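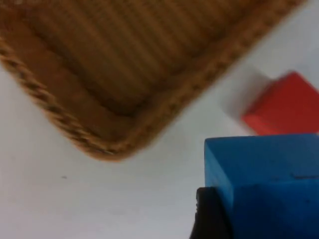

Filed under: Out and About / Workshops and Makers

4 min read

I had meant to go to the Nukdale open day last year and missed it, so this time I put it on the kitchen calendar in red ink and set off early with a thermos and a sandwich. The shared workshop sits behind the old Gernetti building, up a ramp and past a row of bicycles, and it was already busy when I got there -- people carrying lamps to be rewired, a boy with a broken accordion, and a very good smell of sawdust and coffee.

I could happily have stayed all morning with the woodturners, but what I had come for was the robot arm in the back room. Two of the members have been building it since May, partly there and partly in a garage, and they had a bench to themselves. Its job for the day was a simple one to describe: pick up toys from a white table and put them in a wicker basket. They have spent $435 on it so far, not counting a motor that burned out and a power supply somebody's uncle gave them.

The camera rides down by the gripper, so the arm sees the table from its own hand, so to speak, and that means the view changes with every move it makes. I hadn't thought about how awkward that must be! A block can be huge one moment and half out of sight the next, and the basket is often only a corner of weaving.
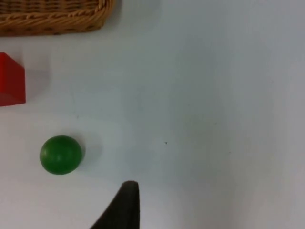
We got to talking about the gripper fingers, which are the part they are proudest of and also the part that has given them the most grief. They are on version 11. The early ones were too blunt and shoved things along the table, and one set (kept in a coffee can, and passed around for us to handle) had snapped clean across at the base. The ball is the hard one, they told me. A cube will sit and wait for you, but a ball rolls off if one finger touches it a moment before the other, and they had tried slower closing, softer tips and a bit of rubber glove before settling on simply coming down straighter.

Their aim is 100 tries in a row without a person stepping in, and they weren't there yet. I liked that they said so plainly, with the notebook lying open for anyone to leaf through.

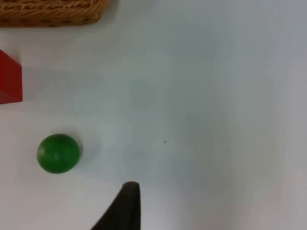 Torolmont wondered whether a shallower basket would save them half the trouble, seeing how high the arm has to lift to clear the rim. The builders had thought of it, and said they'd like to get the high lift right first -- a fair answer, I thought, and it set off a long and friendly argument about elbow motors that I followed for perhaps a third of the way.

I bought a jar of Carbone wax at the front table and ate my sandwich on the ramp. The back room is open to visitors again next month, and you'll want to park on the street, as the yard fills up early.

Last updated: 8/15/20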